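Giving Watch: The Stedcombe School Supply Drive Wants Your Hundred Dollars Again

The letter went out in July, as it does every year, and if you gave last time you have one by now. Stedcombe Learning Fund is back with its classroom supply appeal. The headline number is bigger, the paper is thicker, and there is a gala attached, with tickets at $100 a seat.

I gave to this drive last year and I may give again. But I have read the new letter three times and I still can't tell you what happened to the old money, so I am going to walk through what is in it and what isn't.

The letter says the fund "reached" 133 classrooms in Esby and Pennington. Reached is a word I have learned to be careful with. A box of pencils left in a front office reaches a building. A flyer reaches a classroom. I called the fund's office and asked whether reached meant that each of those rooms got a full set of supplies, and the person who answered said it meant "engaged through the program." I asked what that meant and was promised a call back. I'm still waiting.
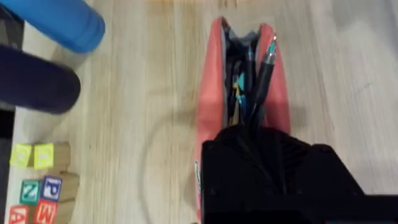
Then there is the cost per child. Last year's letter gave one, and I thought it was high but at least it was printed. This year it's gone. In its place is a paragraph about confidence and belonging, which I don't doubt matter to a fourth grader, but I can't check them against a receipt. If the figure improved, I'd expect to see it in bold type on the first page.

The gala bothers me more. Stedcombe says all proceeds from the evening will go to students. Proceeds after what? The hall has to be rented and the food paid for, and there is a band. The fund told our readers two years ago that it would publish event costs separately, and I went looking for them on its website. There is a page with that title. It has a photo of the dance floor on it and a button for buying tickets.

A business sponsor, Plakik, is matching gifts this year, and the letter makes a good deal of noise about it. Read the small type on the back. The match covers the first 242 donors only, and it's paid partly in "goods and services." That could mean notebooks and backpacks. It could also mean store coupons that families have to spend money to use. I'd like to know which before I hurry to be donor number 242.

Some of this may have plain answers. Small charities are often bad at paperwork and good at the work itself, and I have met teachers in Pennington who were glad of what they got. One told me her room had glue and paper into the spring, and she had never been able to say that before. Another, in Esby, told me she filled out the request form in August and got a bin of items she hadn't asked for – mostly binders, for kids who don't use binders. Both stories can be true of the same drive. A simple list of what was requested and what was delivered would settle a lot, and any fund that packs its own boxes must already have one somewhere.

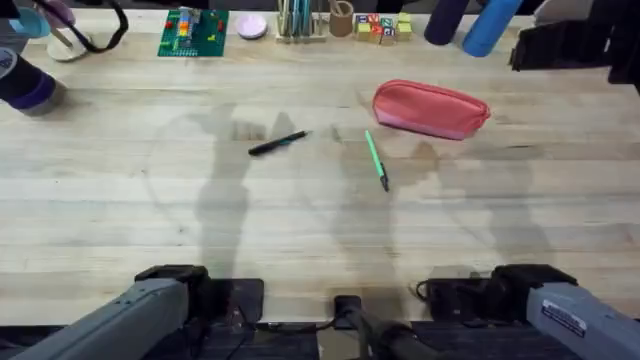

Supplies along the far side of a wooden tabletop.

So here is what I plan to ask at the open meeting in September, and you are welcome to steal any of it. What did the average classroom get, item by item? What did last year's gala cost before a dollar went to students? How much of the Plakik match is cash? And who decides which schools are on the list, given that the same ones seem to turn up each year?

If you want to give before then, you can mark your check "supplies only" on the memo line. The fund says it honors that – I have it in an email – and gifts marked that way are supposed to be kept out of the event budget. You can also skip the middle step and ask a teacher near you for a list. Most schools in both towns will take new, unopened items at the front desk until 3 in the afternoon.

The fund has been sent these questions in writing. Any reply we get will run in the next issue, in full, including the parts that prove me wrong.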